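Ticket 568 – Hand, fingertip pads: episodes rejected for pad shift and contact offset

Queue: Cell operations / Hand hardware
Opened by: Randa Nassar
Assigned to: Aleksi Eskola
Watchers: Gerrit Msimang, Thulani Makhubela
Project: Lekota, tabletop contact tasks
Priority: Normal, raised to High on Monday
Status: Resolved, rule change pending in handbook

Summary

Review is rejecting push and slide episodes from the Lekota cell under rule C-4 (contact point not where the log says it is). The commanded fingertip position and the position estimated from video disagree by more than the limit. The error is not constant. It grows during a shift and drops back to near zero after the pads are refitted.

Environment

Hand: humanoid, green soft pads on the fingertips
Controller build: current release, no local patches
Recording: Clustico recorder, head view plus joint log
Table: white top, fixed feet
Limit under C-4: 3 mm between commanded and observed contact point
Task: press against the left side of the black part, hold, slide, release

Steps to reproduce

1. Fit clean pads and run the hand zero routine.
2. Run the slide task without stopping for 30 minutes.
3. Compare the first and last episodes in the Clustico viewer with the contact overlay on.
4. The overlay marker leads the visible pad edge in the late episodes. It sits on the edge in the early ones.

Expected: marker on the pad edge in all episodes.
Seen: marker 4 to 5 mm past the edge in the late ones.

Log

Randa Nassar, 09:10
Opening this after the third batch came back. The operators are following the handbook as written, so please don't send it back as operator error. Rule C-2 says "check pads at start of shift." They do. Nothing in the handbook says to check them again.

Aleksi Eskola, 09:42
Taken. First question is whether this is the hand, the arm or the camera. If the head camera mount has moved, the overlay will be wrong even when the contact is fine. Please run the board check and paste the result.

Randa Nassar, 10:25
Board check passes. Reprojection error is the same as last month's. Table has not moved against the floor marks.

Aleksi Eskola, 10:31
Then the camera is out. Joint log next. I want the finger joint positions at hold, early episode against late episode, same target.

Gerrit Msimang, 11:05
Pulled both. Joint positions at hold match within encoder noise. Motor current at hold is a little lower late in the run. Nothing I would call a fault. No warnings from the hand driver.

Aleksi Eskola, 11:20
Same joints, same camera, different contact point. That leaves the pad or the part. Two possible causes:

a) The part slides on the tabletop before the hold is logged.
b) The pad creeps back on the fingertip, so the contact surface is no longer where the model has it.

For (a), tape the part down for one run only and mark those episodes as test. Do not let them into the set. For (b), draw a thin line across pad and finger shell after fitting, and look at it every 5 episodes.

Thulani Makhubela, 11:34
Rules note from my side. Taped parts break A-1 (objects must be free to move unless the task says otherwise). A test run is fine, but set the test flag before recording starts. Flags added afterward do not carry to the exported copies. We had this on Pradier and it took a week to clean up.

Randa Nassar, 13:15
Test run done with part taped, test flag set first. Offset still appears. It starts small and reaches 4 mm by the end. So (a) is not the main cause.

Randa Nassar, 13:50
Second run, part free, line drawn on pad and finger. The line splits. By the end the pad half has moved toward the palm on the two middle fingers. The outer two moved less.

Aleksi Eskola, 14:02
That is (b). Which pads are these? The handbook lists the Butix ones with the inner rib.

Randa Nassar, 14:09
Smooth inside, no rib. They came out of the spares drawer in May when the first set wore through. Same green, same outside shape.

Aleksi Eskola, 14:15
The ribbed pad seats in a groove on the shell and the smooth one does not. Under a forward press the smooth pad has nothing to hold it except friction. That also fits the lower current at hold: with the pad pushed back, the fingertip does not press as hard for the same joint position.

Gerrit Msimang, 14:40
Checked stock. Both pad types were booked in under one part number. I have split them. The smooth ones are now listed as "bench use only" and are out of the cell drawer. Ribbed pads are at the cell now.

Randa Nassar, 15:30
Ribbed pads fitted. Hand zeroed. Ran the full 30 minutes. Line still whole on all four fingers. Overlay marker stays on the edge, worst case 1 mm.

Aleksi Eskola, 15:38
Good. Before I close: what do we do with the episodes recorded since May?

Thulani Makhubela, 15:55
They can't stay in as they are. Under C-4 an episode with a wrong contact point is not usable for contact tasks, even if the motion looks right. It can be kept for tasks that only use the arm path. Proposal:

– Run the offset script on every Lekota episode recorded with the smooth pads.
– Under 3 mm: keep.
– 3 mm or more: move to the arm-path set and strip the contact labels.
– Script can't decide: send to manual review. Do not guess.

The queue holds 3000 episodes. The script can do that overnight.

Gerrit Msimang, 16:12
Started. Output goes to the usual review folder, with one line per episode.

Randa Nassar, 16:20
While we are in the handbook, two more items that came up in review comments on the same batches. They are not the cause, but they cost time:

1. Table state. Rule A-3 says "table clear of objects not named in the task." Reviewers read it in different ways. One rejects for a hair on the tabletop, another lets a sheet of paper through.
2. Rest pose. Rule B-1 gives the palm-down rest but doesn't say whether the thumb may hang over the front edge. Some reviewers mark it as a fault.

Thulani Makhubela, 16:48
Agreed on both. On item 1, the rule should cover things that can change the contact or that a reader of the data could take for a task object. Paper and tape count. A hair does not, unless it is under the part. On item 2, the thumb over the edge is allowed as long as it is not touching the edge.

Working reference for the reviewers on press position and table state:
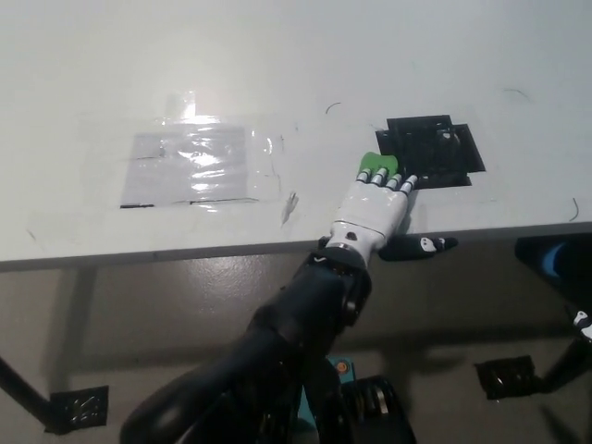
Reading of the reference under the new wording

Press position: the green pad is against the left side of the black part, palm down, thumb out to the right and slightly below table height. Passes B-1. Whether the thumb is clear of the edge has to be read from the joint log and can't be judged from one view.

Table state: the taped sheet to the left and the small curled piece near it would both be listed under the new A-3. Clear them, or name them in the task file. The thin dark fibers farther back are left to the operator. Faint smudges are not a reason to reject.

Contact point: can't be passed or failed from a single still. Use the overlay and the pad line.

Handbook changes requested

C-2, old: Check pads at start of shift.
C-2, new: Check pad type and seating at start of shift, after every pad change, and every 30 minutes of running. Ribbed pads only. Draw a witness line across pad and shell after fitting. If the line is split, stop, refit, zero the hand, and flag all episodes since the last good check.

A-3, old: Table clear of objects not named in the task.
A-3, new: Table clear of objects, paper, tape and tape scraps not named in the task. Hairs, fibers and light smudges are allowed unless under or touching the part.

B-1, added: Thumb may extend past the front edge of the table. It must not touch the edge at rest or during the press.

D-6, new: Test runs that break any A rule must have the test flag set before recording starts.

Gert Nel, 17:05
Approving C-2, B-1 and D-6 as written. On A-3, please add that an object named in the task file must also be named in the episode notes. Reviewers don't all open the task file. Otherwise fine.

Thulani Makhubela, 17:11
Added.

Gerrit Msimang, next day, 08:20
Script finished. Results are in the review folder. The undecided ones are mostly episodes where the arm hides the pad edge at hold. They are assigned to manual review and tracked there.

Aleksi Eskola, 08:35
Closing the hardware side. Root cause: wrong pad type, booked under a shared part number. Fix: ribbed pads, split part numbers. Ticket stays linked to the handbook change until the new text is out. If the offset comes back with ribbed pads and an unbroken witness line, open a new ticket and attach the joint log and the board check.

Resolution: Fixed
Linked: handbook change (A-3, B-1, C-2, D-6), manual review of undecided episodes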